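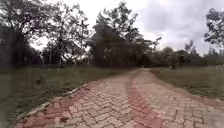
Block paving

Block paving is a hard surface made of small units, usually concrete or fired clay, laid close together on a bed of sand. It is used for footpaths, drives, yards and park walks. The blocks are held in place by friction between their sides and by a firm edge, so no mortar is needed.

Patterns

The main patterns are stretcher bond, basket weave and herringbone. In herringbone the blocks meet at right angles and form a zigzag, as on the curving path shown with this article. Each block is locked by its neighbours in more than one direction, and the pattern is often chosen where wheels will pass over the surface. It takes more cutting at the edges than stretcher bond.

Colour

Concrete blocks are commonly grey, buff or reddish brown. Two colours may be used together to mark a route or a boundary. The path shown has two reddish-brown bands running along it, with pale grey bricks between and beside them. Pigmented blocks tend to fade with age.

Edging

Without a restraint, the outer blocks creep sideways and the joints open. A kerb set in concrete is the usual answer. The left side of the path shown has a narrow raised kerb of whitish-grey concrete, with a thin strip of soil and short grass outside it.

Laying

The ground is dug out and a layer of crushed stone is compacted. Sand is spread over this and levelled, and the blocks are placed by hand or machine. Dry sand is then brushed into the joints and the surface is vibrated with a plate compactor.

Wear and repair

Old paving may become uneven, with chipped corners, stains and worn edges. Single blocks can be lifted and replaced. At Moussa, a public garden, 235 blocks were relaid in January after tree roots had raised a length of the main walk.

See also: Kerb; Setts; Crazy paving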